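Interim progress report: drinking water and well repair in the Risano valley
Submitted to the Fleveck Fund
Apr 27, 2023

1. Purpose of this report

With this report we inform the Fund how the grant was used in the first half of the project, what is finished, what is late, and what we want to change before the second half begins in June. The financial tables were sent separately and are not repeated in this text.

The project has one aim: households in the upper part of the Risano valley should have water that is safe to drink through the whole year, also in the dry weeks at the end of summer. Before the grant, most families took water from shallow wells dug by their grandparents. Many of these wells have no proper cover, and the rain carries dirt from the yards and the animal sheds into them. We knew this from the complaints of residents, but we did not have measurements, and the first task was to obtain them.

2. Testing of wells

We tested 795 wells. This is the full list which we promised in the application, with the exception of the wells in Pruvost hamlet, where the road was closed by a landslide during the winter. Those will be tested when the road is open again, and we do not ask for additional money for this.

Each well was sampled two times, once after dry weather and once after rain. The second visit was not in the original plan. We added it after the first results from the lower farms, when we saw that a well can look clean in a dry period and be very poor two days after heavy rain. The double visits took more fuel and more working hours than we calculated, and this is the main reason why the travel line in the budget is almost used up.

The samples are checked for bacteria, nitrate, and cloudiness. Every household receives a sheet of paper with its own results, written in simple words, and a short advice: drink, boil, or do not use. In the beginning the sheet had only numbers, and people called us to ask if the numbers were good or bad. The new sheet was ready after one month and the calls became fewer. 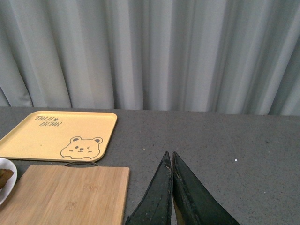

Can a family go back to drinking from its well after a bad result? It depends on the kind of problem. When the cause is bacteria from surface water, the well is cleaned, treated with chlorine, and covered, and then it is tested again. If two tests in a row are clean, the family gets a new sheet with the advice to drink. When the cause is nitrate, cleaning does not help and boiling does not help either, so the family stays on the delivered water until a connection to the spring line is possible.

3. Repair of wells

The repair work is done together with the company Prokik, which was chosen after we compared three offers. The work for one well includes a concrete ring above the ground, a cover with a lock, a clay seal around the upper part, and a small channel that leads the rainwater away. The hand pump is repaired or exchanged only where it is necessary.

Until now 37 wells are fully repaired and have passed the second test. Another six are repaired but are waiting for results. We had planned to be further at this point. The delay has two causes. The concrete rings were delivered in the wrong diameter, and the supplier needed seven weeks to replace them. The ground was also frozen longer than in a normal year, and the clay seal cannot be made properly in frozen ground. We preferred to wait. A seal made in bad conditions will crack, and the well would have to be opened again after one or two winters.

The quality of the finished wells is good. We inspected all of them after the snow had melted and found one place where the channel had been made too flat, so that water was standing next to the ring. Prokik corrected it without extra cost.

4. The spring line

The second part of the project is the pipe from the old spring above the chapel down to the school and the first houses. The spring chamber has been cleaned and has a new door. The overflow pipe was blocked with roots along almost its full length, so we replaced it completely instead of only in the damaged parts.

The pipe itself is laid for 1,507 meters. The remaining part goes through a field whose ownership was not clear in the land register. It took several months to get the signatures of all heirs, two of whom live abroad. The last signature arrived in March and the permit to dig is now valid. We expect no more legal difficulties on this line, but we learned that such questions must be examined before the order for the pipe is made. The pipe was lying in the yard of the school the whole winter under plastic sheets, and we had to pay for it long before we could use it. 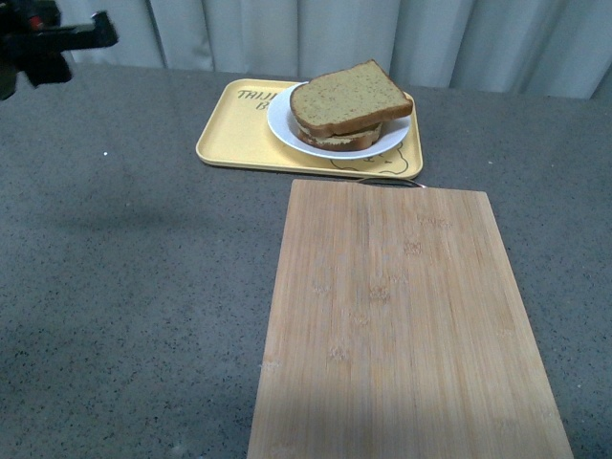 The pressure test on the finished section was done in two steps. In the first step the pressure fell slowly over one night, and the leak was found at a joint below the road crossing. After the joint was changed, the pressure stayed stable for the full testing time. We will repeat the test for the whole length when the last section is in the ground.

Connection of the houses will start from the school and continue downhill. Households with high nitrate in their wells come first, without regard to the order in which they applied. Some residents were not happy about this rule, because they had applied early. We explained it in two open meetings, and the rule is now accepted by most, although not by all.

5. Information for residents

We printed a small booklet about the care of a private well. It explains how to keep the cover closed, how far away manure should be stored, and what to do after a flood. The booklet was given out together with the test results. We also held an afternoon at the school where people could bring a bottle of water and see how a simple nitrate strip is used. The interest was bigger than we expected and the strips were finished before the end.

What did not work well is the telephone line. It was open only in the mornings, when many people are at work or in the fields. From June it will be open in the late afternoon instead.

6. Budget situation

The costs for laboratory work are inside the plan. Materials for the wells are slightly below the plan, but only for the reason that fewer wells are finished, so this should not be understood as a saving. Travel is too high, as explained in section 2. The pipe was bought before the last price increase and the line for materials of the spring part will be kept.

We ask the Fund to agree to the following change: the unused money from the printing line may be moved to travel. The total amount of the grant stays the same. If this is not possible, we will make only one visit to the wells which had clean results both times, and keep the double visits for the others.

7. Next steps

In the second half we will finish the remaining pipe section and the pressure test, connect the school, and continue with the repairs in the order of the test results. The wells in Pruvost will be sampled as soon as cars can pass. Prokik has promised a second work team for the summer months, and we have this promise in writing. With two teams the delay in the repairs can be recovered before the ground freezes again, if the deliveries of rings are correct this time. The new rings are measured in the yard on arrival, and wrong ones are sent back with the same truck.

We also would like to speak with the Fund about what happens after the project. The repaired wells should be tested once a year, and at the moment there is no money for this in the municipality. A small fee per household was discussed, but no decision has been made. We will send a short separate proposal on this question before the final report.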